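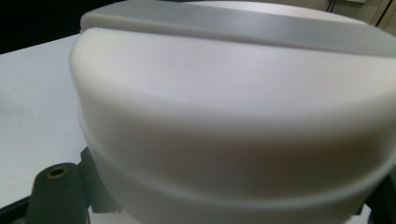 Norkwood Drops "Lasts a Lifetime" Claim From Its White Plastic Kitchen Tubs

Oct 10, 2021

Norkwood will stop using the words "lasts a lifetime" on its Vídalín line of lidded kitchen tubs, the company said today. New labels will make smaller promises. The change takes effect with stock shipped in 2022, and the tubs themselves stay the same.

The old wording had been on the line since 1999. It was never backed by a test, and the company has no record of who wrote it.

"I asked for the file and there was no file," said Ngan-ling Chung, product manager for kitchen storage at Norkwood. "A plastic tub that sits on a counter for years will pick up marks and the lid will get looser. People who own one know this already. I would like the label to know it too."

In September, Norkwood asked 72 households to hand over their notes after living with a Vídalín tub on the kitchen table or counter. Most liked the size and the plain pale finish. Many said that crumbs and flour show up less on a matte surface than on a shiny one, though several pointed out that they show up all the same on a white table. A fair number had stopped using the tub for flour and were keeping onions in it, or dog food, or nothing much.

The company does not claim that this proves anything. The households had all bought the tub with their own money, and people tend to speak well of things they paid for. No competing tub was included.

Three other claims are also going. "Keeps food fresher" has been removed, as the label never said fresher than what. "Space saving" has been removed because a round tub leaves gaps in the corner of any shelf. "Easy clean" will become "Wash by hand with dish soap. Dry the rim." Chung said the rim is where customers most often report trouble, as flour settles there and turns to paste if the tub is put away damp.

The new label will list how much the tub holds, the care instructions, and an address for replacement lids. Lids will be sold separately for the first time. Norkwood expects to sell roughly 1000 of them in the first year and says it may be wrong in either direction.

Skindilik, the design studio that drew the new label, had proposed a green leaf in one corner. Norkwood turned it down. The tub is new plastic, and the company has no recycled version to announce.

Customers with older tubs do not need to do anything. Norkwood does not recommend replacing a tub that still closes.

The matching Diltonura bread box keeps its present label while its own claims are reviewed. Chung declined to say when that will be done. "There are a lot of adjectives on it," she said.

About Norkwood
Norkwood makes and sells plastic storage for home kitchens. Products are sold through hardware and housewares stores and by mail.

Media contact
Ngan-ling Chung, Kitchen Storage, Norkwood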